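Lerkeo brings its board game for slow evenings to Grumenport

GRUMENPORT, October 14, 2018 – Lerkeo, the small publisher behind the harbour-tax game Toprak, today announced Fandelus, a board game about running a warehouse badly. It goes on sale in January.

Two to four players rent floor space, mislay one another's goods and write apologetic letters. A full game lasts 93 minutes, or longer if anybody reads the rules aloud. The box holds 203 cards, 12 of them blank for grudges that arise during play. 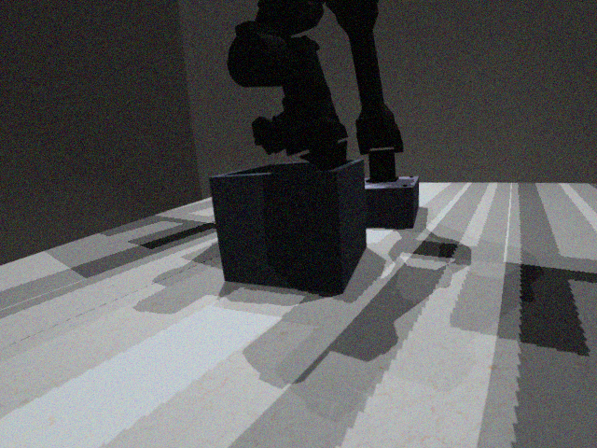 A plank-patterned surface and an open-topped box, in a computer rendering.

"Toprak was criticised for having too much tax in it," said Eglė Krūmiņa, who designed both games. "We listened, and moved the tax to page two."

The first print run is 3897 copies – the printer stopped there and Lerkeo saw no reason to argue. Shops may order now. Owners of Toprak will find that none of its pieces fit.

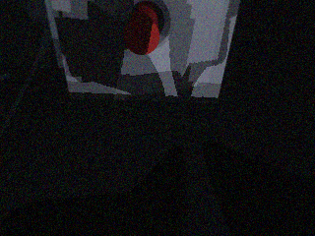
About Lerkeo

Lerkeo publishes board games from two rooms above a chip shop in Grumenport. Review copies are available on request and should be returned with all their cards.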